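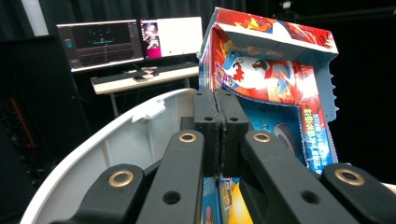
The hand gripper closed on a printed box, two of the desk screens behind it.

I've been at Murkach for six years, most of it packing returns. Since September I spend half of each shift picking things up with a gripper I hold in my hand, so that the arms on line two can learn the same moves. The company that makes the software is called Premidia. They don't come by much.

The job is simple to describe. You take a box, a cup, a bag, whatever is on the list, close the fingers on it, set it down, open the fingers. Then you do it again. A set is 40 pickups, and I do 26 sets in a normal week. Boxes are fine if you take them low. Cups are harder, and my wrist lets me know by Thursday.

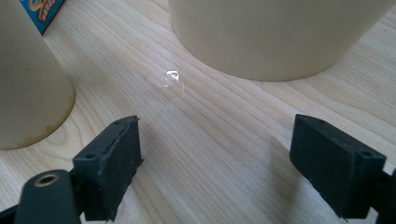

Fingers open, cups on the table.

What changed for us is mostly the pace. Packing had a rate on a screen and you chased it. The gripper work has no rate yet, and a bad pickup just gets marked and left in. Some people like that. Others miss knowing when they've had a good day.

The pay is the same. Asabe Ibrahim, our shift lead, asked for an extra 20 cents an hour for gripper hours and is still waiting to hear. She also asked what happens to packing once line two runs without us. The answer was that returns are growing and there will be other work. I wrote that down with the date, 15 Jul 2024.

I've put in for the maintenance course at Lurnemard. It costs 2,890 dollars and Murkach pays half if you pass. The forms are due Friday and I still need a copy of my diploma.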